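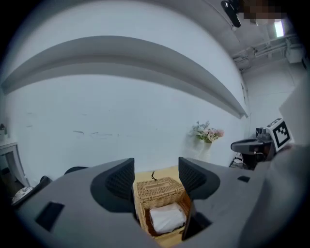 **Furnishings meeting, Dranivard guest rooms, Sunday, 4:30 p.m.**

Present: Soledad Pereyra (chair), Tadeo Benítez, Melati Ong, Hülya Karaca. Minutes: Vira Moroz.

**1. Last minutes.** Accepted. Tadeo still disputes the wording on the curtains.

**2. Woven tissue boxes.** Melati wants the wicker box in every room. The supplier, Bustos, has quoted 439 for the full order and calls the box "effortless to refill." Hülya asked who at Bustos had refilled one. Melati did not know.

Tadeo doubts a woven lid will hold up to guests, and expects the weave to collect dust. Soledad said the same was predicted of the bread baskets and they are fine. Tadeo does not agree that they are fine.

Hülya's main worry is the tissue tearing in the slot. She would like to see a box emptied one tissue at a time before any money is spent. 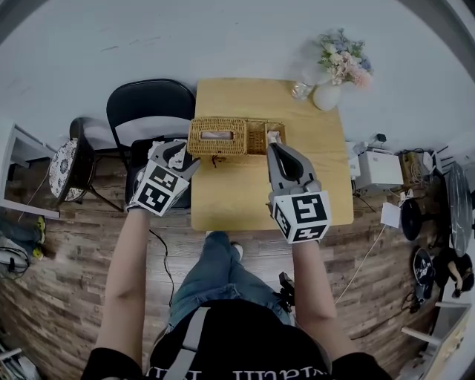

Placement was discussed at length. Melati likes the box toward the back of the table with the flowers in the corner. Soledad thinks box, vase and jar together are too much for a table people are supposed to eat and write at. The jar has no stated purpose. Melati will think of one or remove it.

The flowers stay for now. Hülya noted that artificial ones also need cleaning, which the Ratum brochure leaves out.

*Decided:* no full order. Melati to ask Bustos for a price on a smaller lot. Tadeo voted against even that.

**3. Black chair and side table.** Tadeo finds the small round table too low to be of use beside the chair. Not settled. He will bring measurements.

**4. Budget.** 211 left from the original 1000. Soledad pointed out that this does not cover item 2 as quoted. Melati believes Bustos will come down. Vira asked that this belief not be entered as income.

Closed 5:20 p.m.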